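Being a Movie Extra: Your Questions, My Answers

Last updated August 7, 2021

I've been doing background work in and near Pesomstead since my kids left home, and my inbox fills up with the same questions every time a production rolls into town. So I put them all on one page. I'm an extra, I'm not a casting agent, and I can't get you a part (people keep asking!).

Do I need acting experience?

Nope. On my first job I walked past a bakery carrying an umbrella. I did that for most of a morning, and when the episode aired you could see the umbrella and one of my shoes. If you can walk, sit, stand and pretend to talk without making any noise, you're in good shape. The pretend talking is harder than it sounds, by the way. Practice it at home. Most beginners whisper, and the sound people can hear every word.

Where do I sign up?

Around here it's mostly Arkix. You make a free profile, upload your photos, put in your sizes and tick the kinds of work you'll do. Be truthful about the sizes. Wardrobe pulls your outfit before they ever meet you, and I once spent a whole ballroom scene in pants held up with clips because I'd been optimistic about my waist.

Some productions also do open calls. Fröhlich held one at the high school gym in April for the second season of Grarkska, and the line went all the way out to the bus stop. I got there early with a thermos and a crossword and still waited two hours.

What kind of photos should I send?

Plain ones. One of your face, one full length, both taken in daylight against a wall, no sunglasses and no hat. You don't need a professional headshot for background work, and please don't pay for one just for this. If you cut your hair or grow a beard, send new pictures the same week. Casting picked you for how you look in the old ones, and they get grumpy (fair enough) when somebody else shows up.
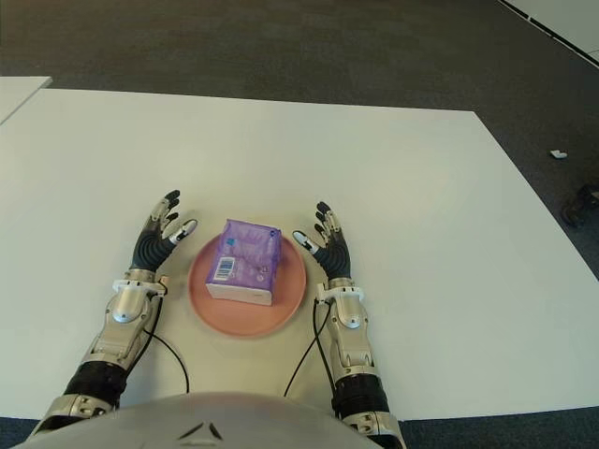 The same goes for hair color. A friend of mine went red the night before a fitting and got sent home, very politely, with no pay.

What does it pay?

My last day on Grarkska paid 80 dollars plus lunch. I've had better and I've had worse. Student films usually pay in pizza. Ask before you say yes, and ask how overtime works while you're at it, in writing if you can get it. If anyone wants money from you to be "put on the list" – walk away.

How long is the day?

Long! Tell your family you'll be home when you're home. My longest was 16 hours, for a train station scene that ended up as a few seconds behind the opening credits. Most of that was spent in holding, which is the room where extras sit until they're needed. Could be a church basement, could be a tent, and I've had a very nice hotel lobby exactly once.

What should I bring?

Phone charger, a book, a sweater, flat shoes to change into, any medicine you need, and snacks that don't smell. Bring your ID too, because you won't get through the paperwork without it. Leave jewelry you care about at home. If they ask you to bring your own clothes, go for solid colors and skip anything with a logo or thin stripes. I pack the night before and hang the clothes on the bathroom door so I don't forget them at four in the morning.

Can I talk to the stars?

If they talk to you first, sure, be normal about it. Otherwise let them work. Don't ask for a selfie or an autograph, and don't stare at them over the buffet (I've done it, I was new). Phones usually have to stay in holding anyway. 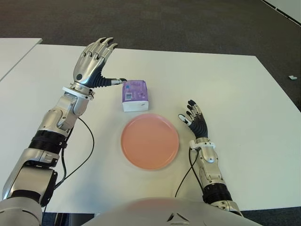

Gunther Oltmanns wrote to me about this one and thinks I'm too strict. On his shows, he says, the leads came over to chat with the extras between setups all the time, and he found it rude to just nod and look at the floor. OK, Gunther, point taken. Chat back if they start it. I still wouldn't bring up their divorce.

Can I tell people what I'm working on?

Read what you signed. You've probably agreed to keep quiet until the thing airs, and that covers your sister and your Facebook page. Two people were dropped from Grarkska over a picture of a costume, and it wasn't even an interesting costume.

Will I end up on screen?

Maybe. Don't invite the neighbors over for a viewing party until you've watched it yourself first. Waltraud Petersen and I spent a full day as guests at a wedding and the wedding got cut.

Can my dog be an extra?

I get this a lot. Arkix has a pets section, and casting will want a video of the dog sitting still around strangers. Mine failed. If yours passes, write and tell me how it went, I'd love to hear.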